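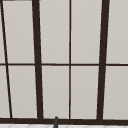 4. Setting up a fundraising page for your school

Your school needs a Jiltance account before you begin. If you are not sure whether it has one, ask the office.

1. Sign in and choose New appeal from the left-hand menu.

2. Type a name for the appeal. Donors see this on their receipts, so keep it short. The limit is 41 characters, including spaces.

3. Enter the target in whole pounds. Leave out the pound sign and any commas.

4. Choose the closing date. An appeal can stay open for up to 30 weeks. You can close it early but you cannot reopen it.

5. Under Purpose, say what the money is for. Playground markings, library books and a minibus fund are all fine. "General funds" will be sent back to you.

Caution: once the first donation has come in, the Purpose box is locked. Check the wording with the head teacher first.

6. Add at least 2 page managers. Each one gets an email with a link, and must click it before the page can go live.

7. Turn Gift Aid on or off. Only turn it on if your association is a registered charity and recognised by HMRC for Gift Aid.

8. Press Preview, read the page through, then press Publish.

Note: cash from cake sales and raffles does not show up by itself. Go to Offline money, press Add, and put in the total for each event — not each coin tin. Keep the paying-in slip.

If the page will not publish

Error 141 means a page manager has not clicked their link. Press Resend next to their name. Links sent to school addresses often end up in the junk folder.

If the Publish button is grey, the closing date is missing or has already passed.

For anything else, write to Nia Craddock at the schools desk, giving the appeal name and the school's postcode.

Section last checked 2022-05-06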